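Sim team: the bad weekend run, and what we know so far

Quick one, March 2021 issue is closing in an hour and I promised a write-up.

The long navigation run on Kirkalau fell over. Again. We queued 500 episodes in the living room world, went home, came back to a log full of nonsense. The agent was reporting "goal reached" over and over while its own position said it was nowhere near the goal. No crash, no warning, exit code clean. That last part is what bothers me most.

Jianhua Xue traced it. The collision check was timing out under load, and on timeout it returned "clear" when it should have returned "unknown". So the planner drove straight through furniture and carried on. Chair, sideboard, didn't matter. About 100 episodes are affected that we can prove, the rest are suspect and shoud not be used for anything. If you already pulled numbers from that batch for slides, please pull them back out.

Why it matters outside the sim: same timeout code is in the branch Van Damme were going to try on the real base. They've been told. Branch is locked, Shufen Cheng has the key, don't ask her to make an exception.

Fixes going in:
Timeout now counts as a collision. Base stops.
Watchdog on the check itself, 2 missed replies in a row kills the episode.
A success flag gets compared with position before it's logged. Should of been there from day one, my fault.

Still open: why the check got slow to begin with. Shufen thinks its the contact mesh on the chair, Jianhua thinks it's 4 workers sharing one physics process. Rerun on the Clarkodau machine will settle it, hopefully. If you have old logs from the same world, even ugly ones, drop them in the Wovside folder.

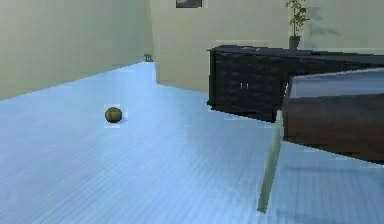
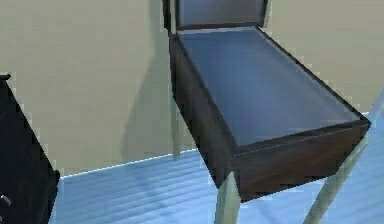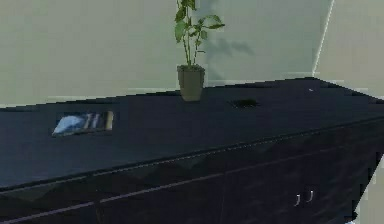 Living room world, rendered views: ball on the open floor, chair by the wall, sideboard top with the plant.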